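What My Table Knows About Me

I moved to Fenville with two plates. I had more than two plates before, but the rest went to my sister along with the good saucepan, in one of those generous moods that come over you at the end of a lease. My thinking was that a person who lives alone and owns two plates can only ever have two dirty plates. It was a sound system and it lasted until people started coming over.

The first was Wayne Mapplebeck from downstairs, who came up in May to complain about my chair and stayed for soup. He had the bowl. I had the measuring jug. Neither of us brought it up, but the next week he left a box of dishes outside my door with a note that said "Please."

So now I have people over for supper once a month, and I have learned some things, mostly by doing them wrong.

Cook the thing you always cook

For my first real supper I made a stuffed cabbage recipe from Clodenitz that I had never tried before. It had 26 steps. Step nine was "rest overnight," and I read step nine at 4:30 in the afternoon. We ate toast and a very promising filling.

Since then I have made noodle soup every time. Pichit Kongkaew, who can really cook, once asked if I had considered a second dish. I have considered it. The soup takes an hour, I can do it while talking, and if someone brings a friend it can take more water without anyone's feelings getting hurt.

Let them be late

Liam Cheetham has never arrived anywhere at the time he was told. I used to tell him six when I meant seven, until he worked it out and started coming at eight. Now I tell everybody seven and start eating when I'm hungry. The soup doesn't mind and Liam likes the bottom of the pot.

Don't set the table

My mother set a table like she was expecting an inspection. Forks left, knives right, napkin folded into something with a beak. I did this twice and both times people sat down in it very carefully and talked about mortgages.

These days the cloth goes on and that's the formal part over. Chopsticks and spoons stand together in the middle and you grab your own. People have to reach across each other and say excuse me, and somewhere in there they start telling you what their brother did in Tapley. Maureen Entwistle used her spoon to point at Liam for most of an evening – he had it coming.

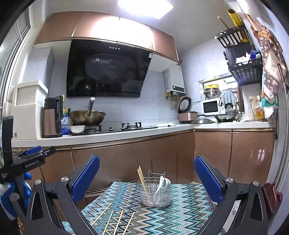
Accept help, within reason

Guests want to do the dishes. For years I said no, no, sit down, and then stood at the sink at midnight feeling noble and annoyed. Now I say yes. Things get put away in the wrong cupboards and I find the colander in June.

I do draw the line at Wayne, who rinses everything so thoroughly beforehand that I'm not sure what he thinks the washing is for.

Next month Pichit is bringing a second dish. He didn't ask this time. I've told him seven.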